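# Kisten Laundry Service: Frequently Asked Questions

Kisten picks up, washes, dries, folds and returns. Most of the mail we get falls into the same few piles, so we sorted it. We're good at that.

## The basics

**How does pickup work?**

Leave your bag by the door before 8 a.m. on your pickup day. The driver scans the tag, takes the bag and goes. You don't need to be home, dressed or awake. Bags set out after eight wait for the next round, even if you run down the street in a bathrobe. The driver has a route to keep and has seen bathrobes.

**What does it cost?**

A standard bag is priced by the bag, whatever's in it, as long as the drawstring closes. "Closes" means closes. A bag with a pant leg waving out of the top goes through as oversize, and you'll see that on your statement.

**Do I have to sort anything?**

No. We split lights from darks ourselves. If you have strong views on what counts as a light, put a note in the tag pocket and we'll follow it. We have processed notes on the subject of beige.

**What temperature do you wash at?**

Lights at 90 degrees Fahrenheit, darks cold, towels hot. If the care label disagrees, the care label wins. If you cut the care label out because it itched, we guess, and you've agreed to that in the terms.

**Which detergent do you use?**

Vellness unscented by default. There's a scented one too, called Meadow, and you can switch it on in your account. Please spend an evening near someone who uses it first. We can't un-Meadow a duvet.

## Socks

This section used to be one question. It grew.

**You lost my sock.**

Possibly! Check these before you write in:

- inside the leg of the pants it came off with
- inside the corner of the fitted sheet
- stuck to the back of anything fleece
- your hamper, where it never left

If it still hasn't turned up, send us a message with the color and length. "Normal" is not a color.

**What happens to socks you find without a partner?**

They go in the singles basket at the depot and stay there for 100 days. Any new message about a missing sock gets checked against the basket before we reply, so an answer can take until the following afternoon.
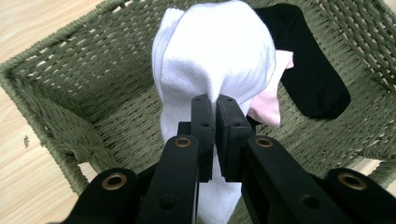 *White, black, pale pink. Claims welcome.*

After that they go to Ruiz-Ortega, the upholstery shop next door, who cut them up for polishing rags. They've asked us to say that wool is no good to them.

**Can I come in and look through the basket myself?**

You can, between 1 and 4 p.m. Bring the surviving sock. We stopped handing them over on description alone after two customers laid claim to the same gray one, and it was a long afternoon for everybody.

**Why don't you just pin the pairs together?**

We tried it for a month. The pins came undone in the dryer, and one of them found its way into a pillowcase. If you want your pairs kept together, buy a mesh bag (any brand) and put them in it. We'll wash it closed and return it closed.

**Will you match my socks for me?**

Yes, if you tick "pair socks" under Folding. If you own 13 black pairs from different years in different stages of fading, we'll do our best, and you may disagree with the results in daylight.

## Delicate matters

**Do you take wool, silk or lace?**

Wool, yes, on the hand cycle. Silk and lace go out to our dry cleaning partner and take three extra days. Wedding dresses, no. Please stop asking in October, when for some reason everyone does.

**I left something in a pocket.**

Coins and keys come back in an envelope clipped to the bag. Tissues come back on everything. Lip balm is between you and the shirt.

**Something shrank.**

Send a photo and the tag number within a week. If the mistake was ours, we pay for the item. If the label said dry clean only and you put it in the regular bag, we send our sympathy, and it's sincere the first time.

## Account and app

**The app says my bag is "resting." What does that mean?**

Washed and dried, waiting to be folded. The app was built by Proltevar, who chose the word. We asked for "waiting to be folded" and were told it didn't fit on the button.

**What is error 182?**

Your card has expired. It could say so, we agree. Update it under Payment and the message goes away.

**Can I pause my plan?**

Any time, for as long as you like, up until midnight before pickup. Tap Pause, then tap it again when it asks whether you're sure.

**How do I cancel?**

Settings, Plan, Cancel. Send back the bag with the drawstring still in it.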